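Setting Up a Tabletop Practice Kitchen
Jolstead Learning Resources, Daily Living Skills Series
Last reviewed Mar 26, 2024

Purpose

This guide explains how to prepare a tabletop practice kitchen for sorting, serving and clearing activities. It is intended for instructors at Jolstead sites and at partner programs that borrow the Mancombe kit. Setup takes one person less than half an hour when the kit has been returned complete.

Before You Begin

Check the kit against the packing sheet in the lid. Kits returned to the Zurkow storeroom are inspected before they go out again, but small food pieces are easily left behind in a bag or a drawer. Report missing items on Form 292. Do not replace them with real produce.

Choose a table with a plain, light top and a matte surface. Patterned tablecloths make small pieces hard to find and should be removed. If the table has cable openings, keep small round items well away from them.

Wash all dishes in warm water with mild soap and dry them fully. Wipe soft food pieces with a damp cloth only.

Step 1. Place the large items

Set the largest appliance first, at one side of the table, and leave it there for the whole session. A toaster oven used for practice must remain unplugged, with the cord secured behind it. Turn the appliance so that the door can be reached from the work area. Leave enough room for the door to open completely.

Next, position the cooking pot within easy reach of the appliance. The handle should not extend past the table edge.

Step 2. Set out the dishes

Use dishes that differ in both size and color. Learners who are still building vocabulary can then follow an instruction such as "Put it on the pink plate" without having to compare shapes. Put the largest plate toward the back of the table and the bowls between the plate and the pot. Cups may stand together to one side. Dishes should not be stacked at this stage.

Step 3. Add the food pieces

Begin with no more than a few pieces. Place one in a bowl as a model of a finished task and leave others directly on the tabletop, where they will need to be picked up and sorted. Avoid lining the pieces up in a row. A loose arrangement is closer to what learners will meet in a working kitchen. 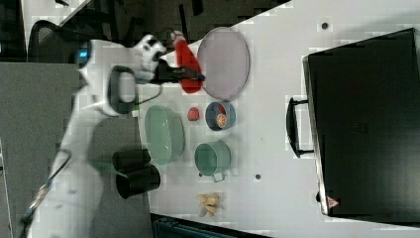

Practice table with plate, bowls, pot and toaster oven. The red item is held above the pink plate.

Step 4. Run the activity

Give one instruction at a time, naming the item first and the dish second. Wait for the move to be completed before giving the next instruction. Suggested instructions, in order of difficulty:

Put the red food on the pink plate.
Move the orange food from the blue bowl to the green bowl.
Put all the food that is on the table into the pot.
Clear the plate and bring the two cups together.

If an item is placed in the wrong dish, repeat the instruction once in the same words. If the error continues, reduce the number of dishes and begin again. Results may be entered on the Iyer Record Sheet, which is supplied in pads with the kit.

Step 5. Clear the table

Collect the food pieces first and return them to the zippered bag. Nest the bowls on the large plate and pack the cups separately. Lift the appliance with both hands, one at each side, after checking that the door is closed.

Count the pieces against the packing sheet and sign it before closing the lid.

Ordering

Replacement food pieces are listed as item 86 and replacement dishes as item 266 in the Jolstead catalog. Orders placed in February are filled after the annual stock check.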